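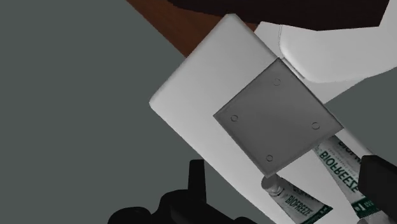
The Trultance folding desk, five months in

Print this page | E-mail this to a friend

I bought the Trultance in June, after a winter of working at the end of the dining table and having to clear everything away before tea every single night. I'd looked at desks on and off for a long time and talked myself out of all of them, mostly on grounds of space (our back bedroom is also the guest room, the ironing room and the place where the bicycle lives). A desk that folds flat against the wall sounded like the answer, and also like the sort of thing that wobbles. So I waited for someone else to buy one first. My brother-in-law Benito Bravo did, told me it was brilliant, and let me lean on it as hard as I liked. I ordered mine the same evening.

It cost £437 with delivery, which is a lot for a desk and I won't pretend I didn't swallow hard. The maker, Clelimach, also sells a narrower one called the Meda for £79 less. I'll come back to that.

Delivery and putting it together

It came in two boxes, one of them heavy enough that you will want a second pair of hands on the stairs. The instructions are drawings only, and good drawings at that. All the bolts were in little paper packets with the step number printed on, so you never end up with a saucer full of mixed screws wondering which is the long one and which is the slightly less long one. Why doesn't everyone do this?

The frame took me under an hour. Fixing the rail to the wall took the rest of the afternoon, but that's the fault of my house. It's old, the plaster is crumbly, and the first two holes went straight into nothing. I ended up moving the whole thing a hand's width to the left to find something solid. If you have plasterboard walls, read the wall page on their website before you order, as the fixings in the box are for brick only. I had to go out for others, and a note on the order form would have saved me the trip.

One thing to watch: step 9 shows the hinge pin going in from the left, and on my desk it would only go in from the right. I rang up and the man said yes, that's a misprint, either side is fine. He was very nice about it and posted me a spare pin I hadn't asked for.

Using it every day

I love it. I'll say that now so the grumbles further down don't put anybody off.

The top is a good deep one, deep enough to have the keyboard where I want it and still lay a big pad of paper behind. I do the accounts for three small shops and there is always paper. With the desk open I can have the ledger on one side, the post on the other and a mug in the middle, and nothing has to balance on anything else. The height is right for me (I'm five foot four), and there are four settings on the legs, so taller people ought to be all right too. Benito is well over six foot and has his on the top setting.

Wobble, then. There is a tiny bit if you rub something out hard at the front edge, and none at all when typing. I've had a sewing machine going on it at full tilt, and that was fine — better than the dining table, which used to walk across the floor when I did curtains.

Folding it up is a lovely action. You lift the front edge, the legs swing in, and the last bit of travel is slowed down by a damper so it can't slam on your fingers. My niece has folded and unfolded it more times than I have, just for the pleasure of it. You do have to clear the top first, obviously, and I thought that would annoy me. What I do now is sweep everything into one shallow tray and put the tray on the wardrobe, and it takes no time. The guest bed can be pulled out and the room is a bedroom again.

Clelimach say the top will carry 200 pounds spread evenly. I haven't gone looking for the limit, but I have knelt on it to change a light bulb, which I don't suppose you're meant to do.

The finish

It has held up well. Hot mugs haven't marked it. Biro comes off with a damp cloth if you get to it the same day, and with a bit of washing-up liquid if you don't. I have managed one scratch, by dragging a stapler across the top in a temper at quarter's end, and it's only there when the sun comes in low.

The edges are rounded over, and this matters more than I'd have guessed. My old office desk had a sharp front edge that left a red line across both wrists by lunchtime. On this one I can lean for hours.

Grumbles

The cable slot is too small. It will take a lamp lead and a laptop charger and then it's full, and if the charger has one of those fat plugs you have to thread it from underneath, lying on your back. A slot twice the length would have cost them nothing. I've ended up running the printer cable over the side and holding it down with a clip.

There's no drawer. I knew that when I bought it, and a drawer would make it too thick to fold, but I do miss having somewhere for stamps and paper clips. You can get a hanging pocket as an extra. I haven't bought one because it's felt and I don't like felt.

The feet are hard plastic and squeak on a bare floor. Stick-on pads cured it.

And the smell! For the first week the room smelt strongly of new furniture. Open a window. It had gone by the second weekend and I haven't noticed it since.

Trultance or Meda?

My neighbour Bonifacio Salcedo has the Meda, so I've been able to sit at both. It's the same desk in most ways, same hinge, same damper, same packets of bolts. It's a good deal narrower, and it stands further out from the wall when folded, which seems odd for the smaller model. He uses his for a laptop and for painting model boats and is very happy with it. If I only had a laptop I'd save the money. For anyone who spreads out, get the big one.

I also tried the Tôn, from a different firm, in the shop before I ordered. It looks beautiful and the price is about £400, so there's not much in it. But the leg dug into my knee wherever I put the chair, and the fold needs both hands and a bit of a shove. It does have the better cable slot, I'll give it that.

Who it would suit

Anyone whose workroom has to be something else by bedtime. Anyone renting should think twice, as it leaves four decent holes in the wall and you'd need to ask first. I wouldn't buy it for a room where the desk would stay open all the time either — you're paying for that hinge, and a plain table would do you just as well for half the money.

The guarantee is five years on the hinge and two on everything else. Keep the card from the small box; it's tucked under the bottom flap and I nearly put it out with the recycling.

I've worked at it nearly every day since the summer and I still like opening it up in the morning. Next job is a better chair, so if anybody has found one that will go under the top when it's folded down to the lowest setting, please write in.

Posted November 27, 2022

Print this page | E-mail this to a friend

Recent reviews

Three clip-on lamps for a small room
A paper shredder that doesn't wake the baby
Wall hooks for bicycles, heavy and light
The guest bed that fits under the stairs
Letter trays, and why I went back to a shoebox
Ironing boards for short people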